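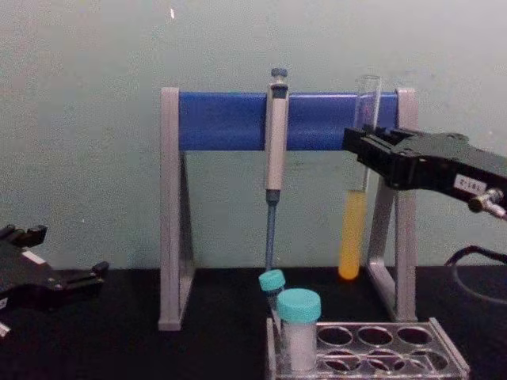

*Glass tube in the right gripper, pipette stand behind it, rack up front*

**Two-arm tube handling: is my success rate real or am I fooling myself?**

Hi all! I'm training a policy on a bench setup to pick up a glass test tube with the right arm and put it in a clear plastic rack. I have 601 demos, all teleoperated by me. On my test runs it fails 7 times out of 100, and I was pretty thrilled until my labmate asked where I'd been putting the rack. Um, same place every time, give or take a finger's width. The tubes mostly had the same yellow-orange liquid in them too. So what do I report? And does it matter that the left arm mostly sits there?

*posted by jallemine*

---

**Dezső Bognár**

Report it, but call it in-distribution and say so in the same sentence as the number. Then run a second set where you move the rack, swap the fill color and try an empty tube. Clear glass is nasty for depth cameras, and I'd bet your policy is leaning on the liquid to find the tube. Ours did! We dropped 17 points with empty ones. Write down your start positions before you run anything, so you can't nudge a tube somewhere easy.

For the left arm, try training with its actions masked out. If nothing changes, leave it out of the claim.

---

**flotitz**

just get more demos. worked for me

---

**brinero_bench**

What Dezső said, plus use 2 training seeds at the very least. My second seed was way worse than my first and I nearly didn't run it. Also, do you count it as a success if the tube goes in but knocks a capped one on the way? I'd log those separately.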